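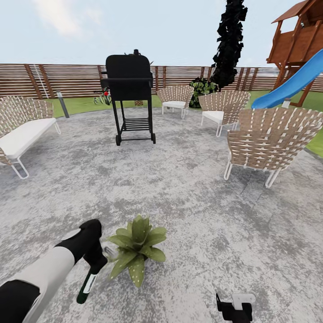 UPS says 29 minutes, dies in 2. What am I missing?

I look after the backup power for a small radio relay hut outside Dolside. Inside there is a Plevero UPS with one string of sealed lead-acid batteries, bought used, which I realize is how many sad stories begin. The front panel shows the batteries at full charge and predicts 29 minutes of runtime at our normal load. It has predicted 29 minutes for as long as I've had the key to the hut.

In November the line power dropped and the whole thing went dark in 2 minutes. By the time I had my boots on it was over. The panel, once it came back, said 29 minutes.

I've put a meter on each battery while it's charging and they all look normal and nearly the same. The built-in self test passes. It takes a few seconds and then a green light comes on, which I used to find comforting. Do I need to replace the whole string, or could it be one bad battery? And is there a way to find out that doesn't involve another outage?

Wenche Hellström

stringalong

Voltage on charge tells you that the charger works. Congratulations on your charger.

A worn-out battery will sit at a perfectly respectable voltage until you ask it to do something. You need to look at them under load. Bring in a dummy load (a plain resistive heater is fine if the UPS is rated for it), move the radio gear to another supply first, and pull the line plug on the UPS. Then go down the string with the meter, writing down each battery's voltage, and go down it again. With a 2 minute runtime you'll have to be quick, or use a smaller load to stretch things out. If one battery falls off a cliff while the others stay put, you have your culprit. If they all sag together, the string is done.

Usual warnings: a series string can be well into the voltage range that kills people, and opening the front panel doesn't change that. Insulated tools, no rings, probes with proper guards. If the terminals are buried where you can't reach them safely, get someone in who does this for a living.

As for the 29 minutes, the panel is most likely doing arithmetic from the battery size somebody typed in when the batteries were new. On a lot of units you can reset that figure or run a calibration, but do it after you've fixed the batteries. Calibrating now only teaches it to be gloomy.

oldcopper

Just replace them all, I never bother testing anything, life's too short. Mine have been fine.

Holmgren_bench

Agree with stringalong on the load test, with two additions.

Check the links between the batteries before you condemn anything. A loose or corroded link will also collapse under load and look innocent the rest of the time. Measure across each link during the discharge as well as across each battery. One that drops noticeably more than its neighbors wants cleaning and tightening to whatever torque the battery maker gives. I once wrote off a string that needed a wrench.

Second, if it is one battery, think hard before swapping only that one. A new battery in an old string gets charged along with its tired neighbors and tends not to stay new. If the rest are young and test well, fine. Used UPS, unknown history? I'd buy the set – and write the date on them in marker, where the next person with the key can see it.

Once the new ones are in and fully charged, do a proper timed discharge at your real load, down to the cutoff voltage the battery maker lists and no lower. Keep that number in the hut. Repeat it every year and compare. The green light can stay on as decoration.

Wenche Hellström

Thank you. Electrician is coming with a load and the guarded probes, and I'll be holding the clipboard. I looked at the links with a flashlight tonight and one of them has green fuzz on it, so I may owe the batteries an apology. Will report back.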